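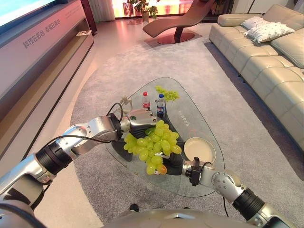 Grapes over the near half of the glass, shallow beige dish to the right, two bottles towards the far end.

Plistham low table, Flarudgate flat: fruit and drinks

This gallery covers the Plistham low table by Alletti, in use in the front room at Flarudgate. The table has a clear glass top with three soft corners, set on a dark base. Nominal length is 800 mm and nominal width 600 mm. The length measured on delivery was 793 mm, inside the tolerance on the Alletti sheet. The glass is 8 mm thick with a polished edge.

The earlier gallery had the table bare. In this one it carries green grapes, a round dish and soft drinks, the ordinary load for a table of this height. Notes are by Mudassar Bangash, with measurements by Na-rae Noh.

Edge and overhang

The top extends past the base on all sides. Fruit with a long stem is best set down well inside the edge. A bunch placed close to it will settle outwards under its own weight, and the lowest berries end up over the rim. The rim has no lip.
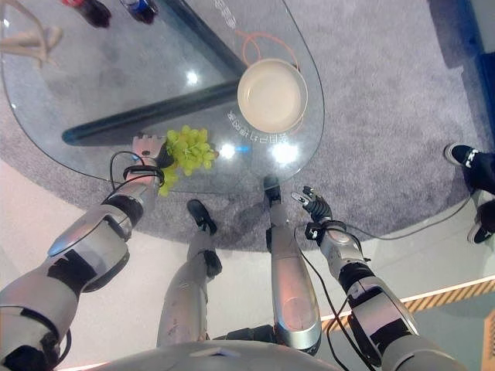 Near edge of the top, with grapes hanging over the rim and the round bowl by the right edge of the glass.

Clear glass shows whatever is underneath it, including carpet, legs and any cable on the floor. It also picks up light from overhead. On a bright afternoon the reflections can be strong enough to hide small marks, so wiping is easier to check in the evening with a lamp at one side.

There is lettering on the glass. From one side it reads normally and from the other it is mirrored, which helps when the top has been lifted off and has to go back the same way up.

Base and layout

The base is a Y with three curved legs. The legs meet off centre, and the heaviest items should stand over or near the junction. Full bottles are the usual test. Two standing together put their load on a small area, but the glass is well within its limit. Tall items at the far end leave the near half clear for plates and fruit.

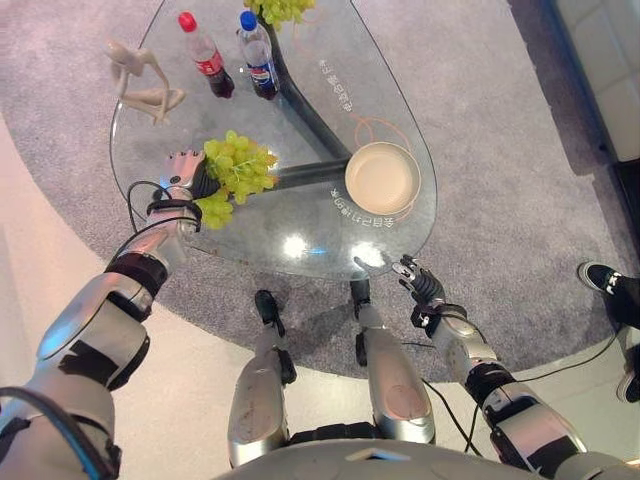 Bowl and fruit

The bowl was bought separately from Kang. It is low, with a raised rim and a plain interior. One bunch of grapes fits if the stem is turned under. A second bunch has to go on the glass or in another bowl.

Grapes mark glass less than citrus does, but the bloom comes off on contact and leaves a pale smear. Lift the bunch by the stem and lower it straight down. Dragging it across the top spreads the smear and pulls off the loose berries, which then roll. 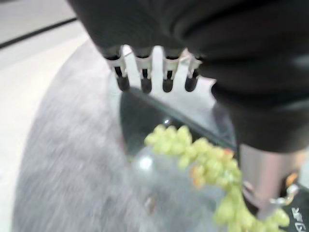
Loose berries should be collected before the bottles are moved, as a bottle base will crush one easily and the juice runs to the edge. For cleaning, use warm water with a drop of washing-up liquid, then a dry cloth. Glass cleaner is fine on the plain areas. Keep it off the lettering until a small patch has been tried.

The underside needs doing once a month. Dust there shows from above as clearly as dust on the top. Na-rae Noh will measure the leg spacing in September and the figures will be added to the Alletti page.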